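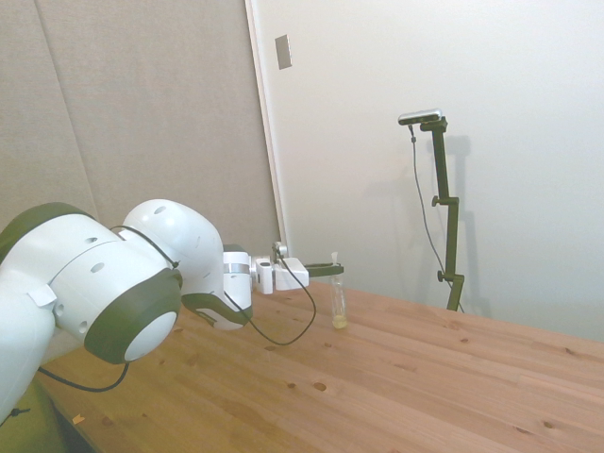

Clear glass vial, upright, on the pine table.

Refillable Containers on the Prandlow Table
Notes and pictures, 8 Oct 2021

This page covers small clear containers kept on or near a light pine table: a glass vial and a soap pump bottle. It belongs with the Prandlow household storage pages. The notes deal with handling, refilling and the surface underneath. Sizes and part numbers are on the Farías stock sheet and are not repeated.

The table top is pine, with visible grain and knots. Pine is a soft wood and dents under a dropped glass base. Knots are harder than the wood around them and take oil unevenly. For small upright glass, choose a flat spot between knots and keep it away from the joints between planks. A narrow vial has a small footprint and tips at a low angle, so it should be set down straight and released only after the base is flat.

Clear glass shows residue that colored glass hides. Rinse with warm water, then with a little distilled water, and drain upside down on a rack. Cloth leaves lint inside a narrow neck. A vial that still shows a ring after rinsing should be soaked overnight and brushed.

Labels go on the lower half, square to the base. Paper labels lift when they get wet. The Getitance film labels stay on through washing but leave glue behind when peeled, and the glue has to come off with oil before the glass is washed again.

Pump bottles are a separate case. The pump adds weight at the top, and the body flexes when squeezed. Lift by the neck and shoulders, where the plastic is stiffer. Leave space under the neck when filling, or the dip tube will push liquid out over the threads when the pump goes back in. For thin soap, a 100 mL top-up is easier to control than a full pour. Turn the collar until it stops and no further. A cracked collar draws air and the pump loses its prime.

Spilled soap on pine should be wiped up along the grain with a damp cloth, then with a dry one. Left in place, it dulls the finish and leaves a slick patch.
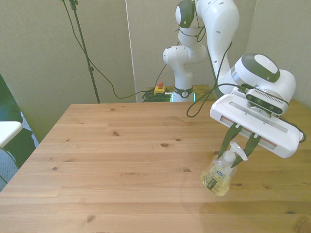
Lejla Nikolovski writes that the collar advice matches her experience with the Flillus pumps, but that she would add a note on springs. Two of hers began to stick in September after a change to a thicker soap. Pumping warm water through them for a minute cleared both. She now thins the soap slightly before each refill and has had no sticking since.

The spring note will be added to the pump section at the next revision. Corrections to the label notes go to Adanech Birhane.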